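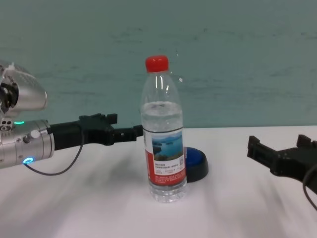
A clear bottle with a red screw cap, label still on and water still in it.

How to Turn a Water Bottle into a Slow Waterer for Houseplants

Every February I get the itch to go somewhere warm for a week, and every February I remember the plants. I have a big fern in the front room that sulks if it so much as hears the word vacation, plus a whole row of smaller pots on the kitchen windowsill, and I used to come home to a good bit of crispy brown. These days I set up bottle waterers before I pack, and it's the easiest thing I do all week. It costs nothing, you can make one while your coffee is brewing, and it works for a weekend away just as well as for a longer trip!

You want a single-use water bottle made of clear plastic, with a cap that screws on nice and tight. Clear is good for this because you can see from across the room how much is left. I also look for one with ridges molded into the lower part, since they give you something to hang on to when your hands are wet (mine always are).

What you need

A clear plastic water bottle with its screw cap
A thumbtack or a sewing needle
A stick or an old wooden spoon handle
A bowl of warm soapy water
A little cooking oil and baking soda, if the label is a stubborn one
A plant in a pot deep enough to hold the bottle neck

Getting the label off

Drink the water, or pour what's left into the watering can. If your label is the wraparound plastic kind, slide a fingernail or the tip of some scissors under the seam and it will usually come away in one piece. Paper labels take more patience. Put the cap back on so the bottle doesn't fill up, lay it in the warm soapy water, and go do something else for a while. When you come back the paper should rub off with your thumb. For the gummy patch that stays behind, mix the oil and baking soda into a paste, smear it on, let it sit, and wipe it off with a rag.

You can leave the label on if it's pretty. I have one with mountains on it that has lived in my Kallance pot for ages, and I've grown fond of it. Just make sure you can still see the waterline somewhere.

Making the holes

Take the cap off and lay it upside down on a folded towel or a piece of scrap wood. Push the thumbtack through the middle, from the inside out. Start with one hole. I know it looks like far too little, but you can always add another and you can't take one away. Then turn the bottle over and make one more tiny hole in the base, so air can get in as the water goes down. A bottle with no air hole will either stop dripping altogether or glug along in fits and starts, and neither is much use to a fern.

Now test it over the sink. Fill the bottle, screw on the cap, turn it upside down and watch. You're hoping for a slow drip. If you get a stream, the hole is too big, and you'll want to borrow a cap from another bottle and try again with a finer needle. If nothing comes at all, wiggle the tack around in the hole a bit.

Setting it in the pot

Water the plant the regular way first. Please don't skip this part! Dry soil pulls the water straight down and the whole bottle will be gone by lunchtime. Once the soil is good and damp, use your stick to make a hole a few inches from the stem, deep enough for the neck. Fill the bottle, cap it, flip it quickly and ease it in, then press the soil up around it so it stands straight. Try not to jam it down hard, or you'll plug the hole with dirt. A scrap of old pantyhose over the cap helps with that.

How long does it last? It depends on your pot, your soil, and how sunny the room is. My slowest one went 44 hours and my fern empties the same size bottle a good deal faster. Do a trial run at home before your trip and write down what you get. For a large pot, use two or three bottles spaced around the edge.

Skip this for succulents and cactus. They would much prefer to be ignored.

Between trips I rinse my bottles, let them dry with the caps off, and keep them under the sink in a Skukano bin with the thumbtack stuck in a cork so I don't find it with my foot.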